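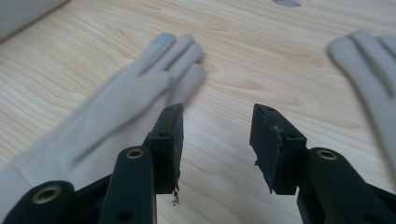 Gray gloves on the worktable at Skuminano, Zudthorpe.

Sigita Lapiņa would like it known that she did not set out to become the person people mail their gloves to. She set out to rent a room with a big table in it and repair saddlebags. "I repaired four saddlebags," she says. "Then a welder came in with a hole in his thumb. The glove's thumb. He was fine."

That was in June, six years back, and Skuminano has been a glove shop ever since, though the sign outside still has a saddlebag on it. The sign was expensive.

Work gloves are what she mostly sees: gardeners' gloves, fencing gloves (the kind with posts, she adds, after an awkward phone call with a sports club), and the long-cuffed sort that cover half the forearm. Those are her favorites. "A long cuff is a generous thing. You can get your hand in with the other glove already on. Try that with a short knitted wrist. You end up using your teeth, and I can always tell. People's teeth marks are all over my work."

I ask what goes first on a glove. She has clearly been waiting for this one.

"Everybody says the palm. The palm is fine, the palm is the thickest part. It's the seams at the fingertips, and after that it's where the cuff joins on. People pull a glove off by the tip of the middle finger, like somebody in an old movie. Very elegant. Then they bring it to me and say it fell apart on its own."

The proper way, according to her, is to loosen each finger a little and then ease the whole thing off from the cuff. I asked how many of her customers do this. She looked out the window for a while.

Before any stitching, every glove gets laid flat on the table and smoothed, fingers all pointing the same way. Her table is pale wood, and she won't have a cloth on it. Dark thread shows up against it, so do crumbs, and Eglė Laur, who shares the rent and binds books at the other end of the building, is not allowed to eat at it anymore.

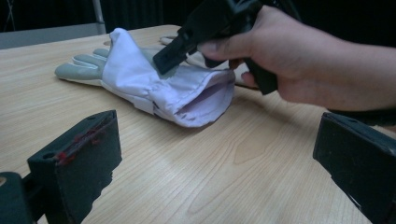

"You press the cuff down and you look at which way it wants to fold," Lapiņa says. "A cuff has opinions. If you sew the rim while it's twisted, it stays twisted, and then the person wearing it thinks there is something wrong with their arm."

Fabric cuffs are the fussiest, she says. They wrinkle if you so much as talk near them, and ironing only helps until somebody puts the glove on. She used to iron them anyway. Valdis Koppel, who taught her to stitch at a workshop in Serkberg and does not believe in flattery, watched her do it once and asked whether she was planning to frame it.

Then there is the matter of pairs. Under the window stands a crate of single gloves, around 200 at last reckoning, nearly all of them for the right hand. Right-handed people take that one off to answer the phone, she explains, and leave it on a wall. She will match a stray to a stray for $5, and the result is called a Dzene pair, after the street where she found the first two. The colors don't have to agree.

"They'll be in the dirt by lunchtime," she says. "The dirt doesn't mind."

Does she wear gloves herself, in the garden? She holds up both hands, which are scratched to the wrist. It's blackberry season, and hers are in the queue for mending, behind everybody else's.

Interview by Tia Whiteley, Sep 6, 2018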